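Nisbet hand-held demonstration gripper, reviewed after a season of folding, hanging and fussing

I bought my Nisbet in April, after going back and forth over it for longer than I'd like to admit, and I have been meaning to write this up ever since. I teach robots household chores for a living (well, part of a living), and most of that work is showing the same small job by hand, over and over, until there are enough good runs to train on. Before this I did all of it by remote control, sitting at a Memach station with a lever in each hand and a screen in front of me. I still have the Memach, and I'm fond of it, but my shoulders are not.

So the first thing to say about the Nisbet is how nice it is to just walk up to the job and do it. You hold the grip, you squeeze the trigger, the two fingers close, and you're working with your own arm at your own pace. My first session was towels, and I had a rhythm within 10 minutes. With the remote station it took me the better part of a week before I could pick up a sock without chasing it across the table!

Setup was easy enough. The printed guide is short and leaves out the part about calibrating the finger opening, which you'll find on the Plotuddale forum if you search for it (the thread is long, but the answer is near the top). Do that step before you record anything. I didn't, and I lost my first 2 batches to finger widths that were all slightly wrong. I have only myself to blame for not checking, but a line in the guide would have been kind.

Where I've really put it through its paces is clothes on a rail. We have a set of tasks I call Hokimthorpe, after the street my workroom is on, and they're all closet jobs: take a shirt off its hanger, put it back on, move it along, straighten a collar. Clothes are a fair test of any gripper, as cloth never sits the same way twice and a stiff collar behaves nothing like the thin fabric behind it.

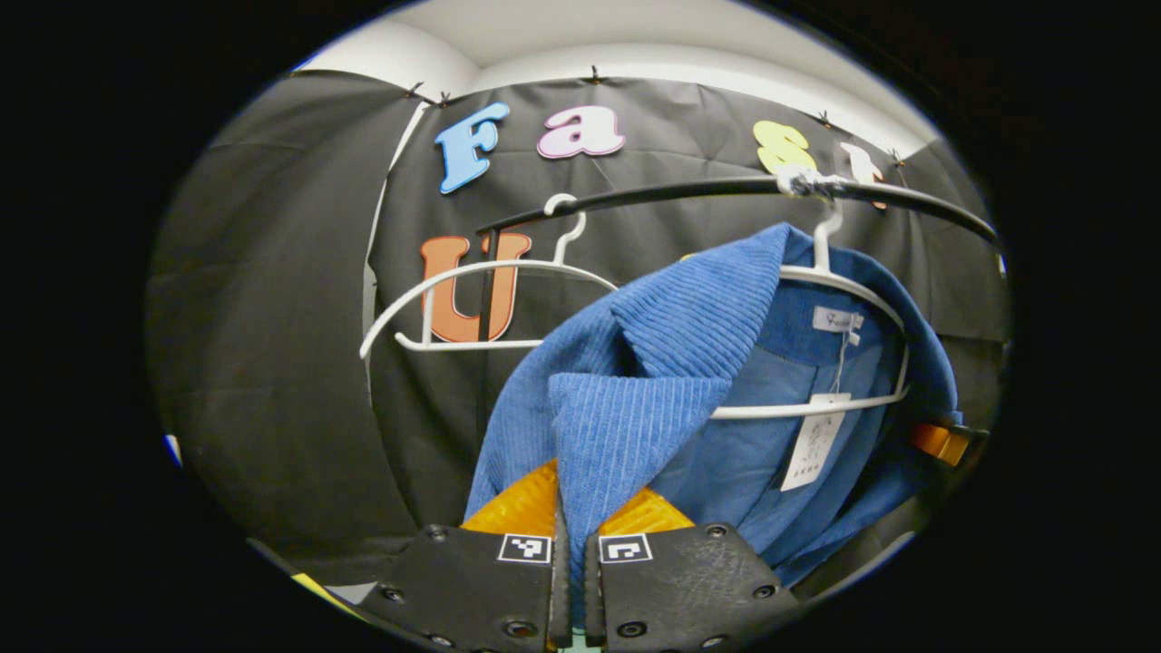

The finger pads are the best thing on the whole tool. They have enough give to take hold of a single layer of cloth without me clamping down as if my life depended on it, and they hold on to thicker fabric just as happily. I did manage to peel the corner of one pad after a long stretch of denim, and a dab of glue put it right. I'd still like to see a spare pair in the box at this price.

The wide lens took me longer to love. It sees a great deal, and straight things come out bowed toward the rim, so the first time I played back a run I thought I had bent something. You do get used to it, and for training it's a blessing to have both the fingers and the room around them in view. My advice is to keep your free hand well back, as it gets into the recording far more easily than you'd think.

Now for the grumbles. The weight is fine for an hour and not fine for an afternoon. It's all out toward the fingers, so your wrist does the carrying, and reaching up to a rail is harder on it than working at table height. I take a break every half hour or so now, make tea, look out the window, and my later runs are much better for it. The trigger is also a touch stiff at the very start of its travel, and when I'm tired I tend to snatch at things. I keep hoping it will loosen up with use, and perhaps it has a little.

Would I give up the Memach? No, not altogether. For anything with two arms working together, or a job where I need to feel out what the robot itself can and can't reach, I go back to the station. It's easy with the Nisbet to make some lovely twist of the wrist that the real arm can't follow, and you only find out later when you try to replay it. These days I do a handful of runs remotely first, to learn where the limits are, and then pick up the hand-held for the bulk of the work.

I've kept 441 runs from it so far, most of them shirts, and I'd buy it again. Four stars from me, and the fifth if they move some of that weight back toward the handle.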